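Home | Features | Scores | Clubs | Subscribe

The long winter of a left-handed pitcher

By Noemí Carrillo
Apr 11, 2025
8 comments | 40 shares

In December the baseball field of Gerholm is under snow, and the team trains in the sports hall of the secondary school. The ceiling is low there. A high ball hits the lamps, so the batters learn to hit flat, and their coach, Mr MacBrayne, says this is the only reason they won so many games last season.

I came to Gerholm to write about his pitcher, a left-hander whom everybody calls Ponalus, after the village where he grew up. He is not fast. His best pitches arrive at around 127 kilometres per hour, and in a bigger league the batters would be happy to see them. But he has a changeup that seems to stop in the air, and last summer the good teams of the league could not touch it.
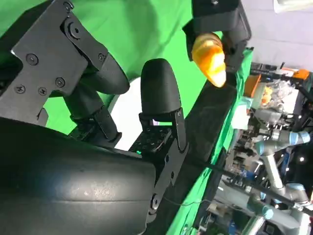 A changeup begins with the grip. Ponalus holds the ball deep in the hand, with less pressure from the fingertips, and he throws with the same arm movement as for his fastball. When he explained this to me he put two fingers up, one straight and the other leaning to the side, much like the two black fingers in the picture, and then he closed them slowly over a ball that was not there. He learned it from his uncle, who played for Clarerum in the years when that club still had a team.

The uncle was strict. The boy had to throw at a mattress against the barn wall, and he was not allowed to try a curveball until he was sixteen. "I was angry with him for years," Ponalus told me. "Now my shoulder is fine and my friends from that time do not play any more."

The new season opens on the home field, against Clarerum's old neighbours from the coast. The stand has 1199 seats and it is seldom full. MacBrayne has not yet named his starting pitcher – he never does before the morning of the game – but when I left the hall Ponalus was already asking the catcher which signs they would use.

Share | Print | Next feature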